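Grasp success is the wrong headline number for deformable objects, and papers on waste sorting should stop leading with it. Our Tesmont runs came to 231 attempts on used drink bottles. A trial scored as a success if the fingers closed and the bottle left the table. Nothing in that score records how far the wall gave way, or whether the pose in the hand still matched the pose the planner assumed.

The second quantity decides the next step. A policy that drops a bottle into a bin can ignore it. A policy that has to turn the cap toward a second tool can't. 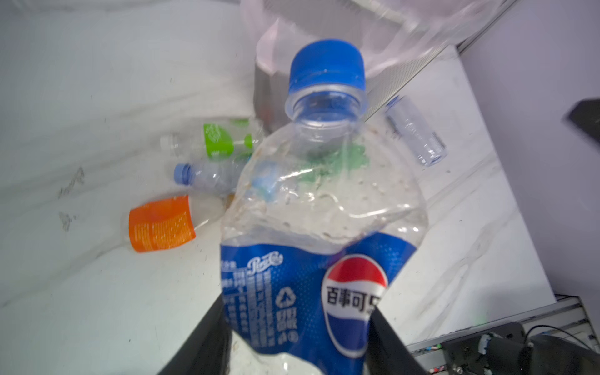

Pavithra Rodrigues objects that in-hand pose error is costly to label and that a binary score at least lets labs compare results. The cost is real: she hand-labeled 147 wrist camera images in March, and dented plastic gives few stable keypoints. Comparison is the weaker argument. Two labs can report the same rate with very different bottles, and a crushed one is a different object from a full one.

I would report both numbers, with pose error split by how deformed the bottle was before contact. A coarse scale with 4 levels is enough to start.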